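Skestent
Home
About Us
Our Work
Publications
Contact

About the Skestent Institute

The Skestent Institute studies one practical question: which everyday chores can a machine be trusted to do, and which still belong to a person. We test on behalf of households, care providers and small workshops that are deciding whether to buy, wait or do without.

The Institute was established by Idalina Pinheiro, who remains its director. It has a permanent staff of 12 and maintains test rooms at the Prarkura building. Our partner, the Ekanayake Workshop, advises on shop-floor tasks such as parts sorting and bench clearing.

What We Test

Our Chore Register lists 138 tasks, from folding a towel to emptying a parts tray. Each task is set out on ordinary furniture with ordinary goods. A machine must complete a task 40 times under the same rules before a result is entered – partial runs are kept on file but are not scored. Sorting and tidying form the largest section of the Register. They look simple, and they call for judgment as well as grip: a machine must tell one kind of thing from another, pick it up and put it in its proper place.

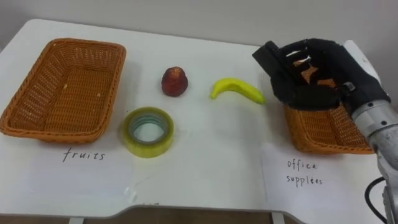 Sorting task: fruits to one basket, office supplies to the other.
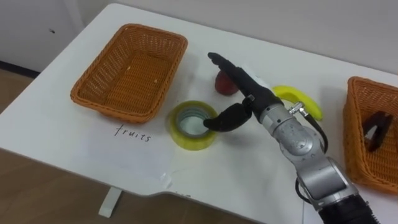

Wekesa Laizer takes a more cautious view than many of our colleagues, and has asked that it be recorded on this page: a chore is finished only when a person need not check it afterward, and by that measure very few household tasks can yet be handed over. A slow machine may still be useful in a workshop, Laizer adds, where the same job comes up all day, but a kitchen changes every hour.

The Institute has adopted that measure in its published ratings. Tasks are graded as ready, ready with supervision, or not ready.

Working With Us

Members of the Ello Network receive the full Register each June. Other organizations may request single task reports in writing. Visits to the test rooms are by appointment only.

Page last reviewed: 24 August 2025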